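How detailed does a home inventory for renters insurance need to be?
Posted by Carmela Bellini in Home and Renting, 22 Jan 2026

I rent a two-bedroom apartment (unit 408, fourth floor, older building) and I switched my renters policy to Vitbridge in September. The welcome packet had a page saying I should keep a "current and complete inventory of personal property." There is no form with it and no explanation of what complete means. I called and was told "whatever level of detail you're comfortable with," which did not help me.

I started a spreadsheet with columns for item, brand, model, where I bought it, date and price. I did the living room in one evening and it went fine. Then I got to the kitchen and stopped. Do I list every pot? Every fork? What about things that were gifts and I have no idea what they cost? The second bedroom is worse because it's where I keep my sewing things, some electronics and a lot of stuff I've owned since college.

My deductible is $1000 and the policy is replacement cost. I don't own any fine jewelry. The most expensive single thing I have is a Fabbri sewing machine that I bought used from a shop that has since closed, so I have no receipt for that either.

Specific things I'd like to know:

Do I need receipts for everything, or only for big items?
Is a spreadsheet enough, or do they want pictures too?
How do I price old things I can't look up?
Where do people keep the inventory so it doesn't get lost with everything else?

I have read the sticky post on this board, but it's mostly for homeowners and talks about the building itself. I don't need that part.

Dwayne Tillman
Member, 14 posts

Just take a video of every room and email it to yourself. Open the drawers and closets while you do it. Takes ten minutes. I wouldn't bother with a spreadsheet.

Graziella Rinaldi
Regular contributor

I worked in a property claims office for 16 years, mostly apartments and small houses. I'm retired now and I never worked for your company, so check anything important against your own policy. But the general practice is similar in most places.

The inventory has two jobs. It helps you remember what you owned, and it gives the adjuster some reason to accept your list. The first one matters more than people expect. After a fire or a bad leak, most people can name the television and the couch and then go blank. They call back for weeks with things they forgot, such as the vacuum, the winter coats and the box of tools under the sink. Those are the things that add up.

So for detail, I would sort your things into two kinds.

Anything that would cost you more than a nice dinner for two to replace gets its own line. Put the brand, the model number if there is one, the serial number if there is one, the year you got it and what you paid. If you don't know what you paid, write "gift" or "unknown" and leave it. Don't make up a price. A made-up price that looks too high makes the rest of the list look doubtful.

Everything else can be grouped. "Flatware, stainless, service for eight" is fine. "Bath towels, cotton, good condition" with a quantity is fine. Clothes can be done by type: jeans, dress shirts, sweaters, shoes. Give a quantity and a general price level, since the adjuster will want to know whether your shoes came from a discount store or a department store. Books can be done by the shelf. You do not need to list every fork.

On receipts: they help, and almost no household has them for everything. Bank and card statements work. So do order confirmations in your email, and you can search your inbox by store name and get several years of them in an afternoon. Save them as files, because some stores take down old order pages. Manuals and warranty cards are also useful. For the sewing machine, write down the serial number (it is often on a plate underneath or at the back), keep any service or repair bill, and if you paid by check or card, find that statement. If you paid cash, a dated note in your records saying where and when you bought it is better than nothing.

On pictures: yes, take them. Do each room from two corners, then the inside of every closet and cabinet with the doors open. Then take a closer one of each item that has its own line, and one of its label or serial plate. Use the same room names in the file names that you use in the spreadsheet. A folder of files with no names is slow work for everybody, and you will be the one doing it, at a bad time.

The hobby room is where I'd spend the extra effort. People undervalue those rooms badly. Thread, fabric, rulers, scissors, the cutting mat, the iron and the board, the lamp and the storage bins are all property, and fabric in particular is expensive to buy again. Group it by kind and estimate by the yard or by the bin. For electronics, go left to right around the room and write down each piece before you move on to the next.

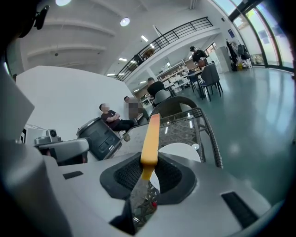 Equipment, left side

Work in the same direction in every room, and do the walls first and the middle of the room last. Then do what is above eye level and what is on the floor. It sounds fussy but it saves you from doing the same shelf twice. Write the room name at the top of each section, and if you get interrupted, mark where you stopped.

Pricing old things: with replacement cost coverage, what matters is the price today of a new item of similar kind and quality. It is not what you paid. So for a ten-year-old blender, look up a current blender of the same grade and write that in a separate column with the date you looked. Keep the purchase price column too. Many replacement cost policies pay the depreciated amount first and the rest after you have bought the new item and sent in the receipt. Read that section of your policy now. There is usually a time limit on it, and people miss it.

Also look for the special limits. Even with a good overall amount, there can be a lower cap on certain classes of property: jewelry, cash, collectibles, sometimes business equipment. If you sell anything you sew, even a little, ask whether the machine would count as business property. Ask in writing and keep the reply.

Storage: keep one copy outside the apartment. Online storage is fine. So is a USB drive at a relative's house. I would do both, and I would print the spreadsheet once a year.

One more thing on your deductible. You would have to have a loss over $1000 before anything is paid, so don't lose sleep over one missing saucepan. The list is for the large loss.

Akihiko Amano

Agree with most of the above. Adding what I ran into, because I had a claim two years ago. It was a burst pipe in the unit over mine. The water came through the bedroom ceiling and the closet.

I had a spreadsheet but it was old. The adjuster accepted it as a starting point, then asked me to mark which items were damaged and which were only in the room. So leave yourself an empty column for notes. I had to rebuild mine to add one, and the formulas broke.

I was asked not to throw anything out until it had been looked at. My building manager wanted the wet things gone the same day. I moved them to the balcony, took pictures of all of it, and wrote to the adjuster to say I had done so. That was accepted. Your building may have other rules.

I used the Gridcombe app for a while before that. It's all right. It reads barcodes, and it lets you attach a file to each item. The export only gave me a PDF when I used it, though, and the adjuster wanted something that could be sorted, so I ended up typing everything over. If you use any app, do a test export on the first day and see what you get.

About furniture: write down the product name while you can still find it. I had a Nistby bookcase and two of the matching drawer units, and I had just put "bookcase, white." There were several white bookcases at very different prices. I found the assembly sheet in a kitchen drawer in the end, and the product name was on it.

I don't agree with skipping the spreadsheet. I had a video too. Going through it later and pausing to write down each item took me most of a weekend. Video is good as a backup for the list.

Comments on this answer

Carmela Bellini: Thank you both. I found the serial number on the sewing machine and I also found a service bill with it on there. I'm going to group the kitchen. Did your insurer ask for pictures of the inside of the closet or only of the damage?

Akihiko Amano: Both. I only had a "before" picture of the closet with the doors shut, so it was no use. Take it with the doors open.

Italo Colombo: Does anyone know if things in a basement storage cage are covered under the same limit? Mine is in the same building but on a separate lease.

Graziella Rinaldi: Italo, it depends on the policy. Some count it as part of the residence and some treat it as off-premises with a lower limit. A separate lease makes me think you should ask. It would be better to start a new thread for it so other people can find the replies.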